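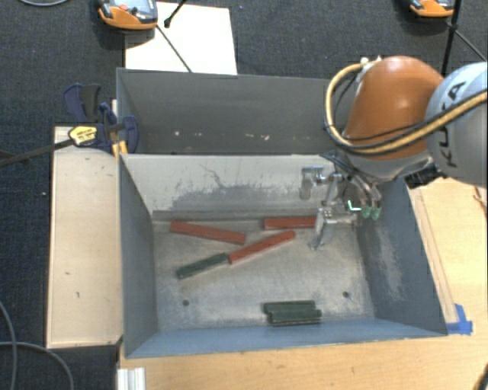
Last changed: Tuesday, 4:40 p.m.

Brirneck to switch sorting of household waste to two-stream collection

The Brirneck district council has approved a change to its household recycling contract that will replace single-stream collection with two streams, paper and containers, starting in February. The vote on the contract amendment took place at Tuesday's regular session.

Under the amended terms, the hauler, Tratwood, will collect paper and cardboard one week and metal, glass and rigid plastic the next. Trash pickup stays weekly. Residents keep their current blue cart for containers and will receive a second cart for paper, with a capacity of 20 gallons.

The change follows a review of load quality at the Kotian transfer station. According to the review, broken glass mixed with wet paper was the main cause of rejected loads during the past contract year. Paper mills set a limit on foreign material in each bale, and bales above the limit are either downgraded or sent to landfill at the district's expense.

"The mill tests for moisture and glass, and we were failing on both," said Clementina Arruda, solid waste manager for the district. "Separating paper at the curb is the cheapest fix we priced."

Delivery of the new carts begins with the 915 addresses on the Cestarau route, which has the narrowest streets and will be served by a smaller truck with a split body. The remaining routes follow in order of their current pickup day. Buildings with more than 5 units will continue to use shared containers, and property managers will be contacted separately about labels and placement.

The monthly fee rises by $2 per household. Armindo Garcia, who represents the Cestarau ward, voted against the amendment and asked for the fee to be reviewed after one year – a request the council added to the minutes without a vote.

Plastic bags, foam packaging and ceramics remain excluded from both streams. Pizza boxes are accepted with paper if the liner is removed. Route calendars will be mailed with the January utility bill.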